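How Your Elbow Works
Durkside Museum of the Body: Pages for Young Readers

Your elbow is a joint. A joint is a place where two or more bones meet. Without joints, you could not lift a spoon, throw a ball or scratch your nose.

An adult has a little over 200 bones. Three of them meet at the elbow. The long bone in your upper arm is called the humerus. The two bones in your forearm are called the radius and the ulna. 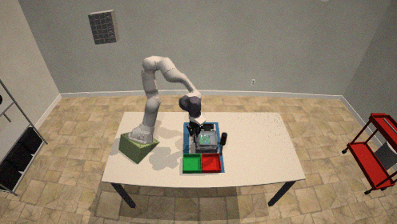 The elbow bends and straightens in the way that a door opens and closes. For this reason it is known as a hinge joint. Your shoulder is a different kind, called a ball and socket joint, and it can move in many more directions.

Bones cannot move by themselves. They are pulled by muscles. When you bend your arm, a muscle at the front called the biceps becomes shorter and pulls your forearm up. When you straighten it, a muscle at the back called the triceps does the pulling. Muscles can pull but they cannot push, so they often work in pairs.
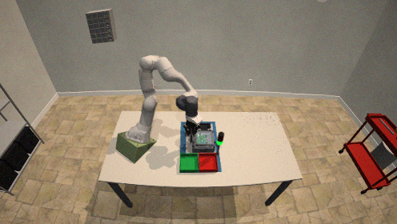
The ends of the bones are covered with cartilage, which is smooth and slippery. A small amount of fluid inside the joint helps the bones to glide. Strong bands called ligaments hold the bones together.

What is the funny bone?
It is a nerve that runs behind the inside of your elbow, close to the skin. If you knock it, you may feel a tingle as far as your little finger.

Try it yourself
Rest one hand on the front of your other upper arm. Slowly bend and straighten that arm. Can you feel the biceps change shape?

Words to remember
Joint: a place where bones meet.
Ligament: a strong band that joins one bone to another.
Cartilage: the smooth covering on the ends of bones.

Text by Azadeh Soltani. Checked by Vernon Bergeron.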